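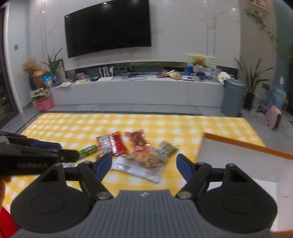

Section 5. Packing a Snack Box

A box holds its shape and ships better when the contents are sorted before any of them go in. Read the whole section first if you have not packed a Tresitz box before.

Before you start

Spread a picnic mat or clean sheet on the floor. Lay the snacks on it with space between them and set the open box to one side, flaps out. Keep the kitchen scale within reach.

Steps

1. Check the date on every packet. Take out anything with less than 6 weeks left.

2. Press each bag lightly. If it goes flat, the seal has failed. Do not pack it.

3. Sort by shape: flat packets, rolls and tubes, then puffed bags.

4. Lay the flat packets across the bottom of the box. Overlap them a little so there is no ridge in the middle.

5. Put rolls and other cylinders along the walls, on their sides.

6. Stand the large bags upright in the center. Bags with a clear window face inward.

7. Fill the gaps with the smallest packets. Leave around 5 millimeters under the lid.

8. Weigh the box with the lid closed but not taped. Write the weight on the packing slip.

9. Tape the center seam, then both ends.

Note: Spicy snacks go in the same box as sweet ones only if both are factory sealed. Dried fish and seaweed need a second bag.

Note: For orders to Cumville, put the slip on top of the snacks, print side up.

Caution: Do not push down on the lid to make it close. Fried snacks break easily and a bag can split at the seam. Take one bag out and start again from step 6.

Caution: Keep scissors and box cutters off the mat while bags are on it.

Unused snacks go back in the storage basket, oldest at the front. Questions about substitutions go to Toshiko Chiba before the box is taped.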